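Chapter 13
Packing and Bagging at the Counter

Filling a paper bag is often the first job a new worker learns in a bakery or a small food shop. It looks simple, and most of it is. The customer carries the result home, though, and a bag packed badly in the shop will show it by the time it reaches a kitchen table. 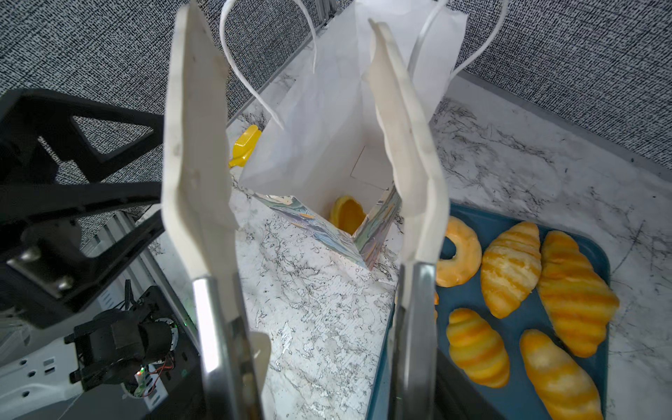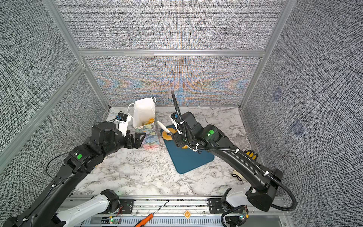
Figures 13.1 and 13.2. A white paper bag with handles, open on a marble-patterned counter.

This chapter deals with bags that stand on their own base. Chapter 14 covers boxes and trays. You will learn how to open a bag, how to choose what goes in first, and how to keep soft items from being crushed. The order of packing matters most when an order is mixed - bread and jam, for instance, or pastry and fruit.

Two terms appear throughout. The base load is whatever rests on the bottom of the bag. The top load is everything above it. Heavy, firm items belong in the base load.

At the end of the chapter, the Kulby Bakery case study follows an order of 50 rolls from tray to door. Review questions begin on page 111.

13.1 Opening the Bag

Stand the bag upright before you put anything in it. Push the base flat from the inside with your hand, then fold the handles outward.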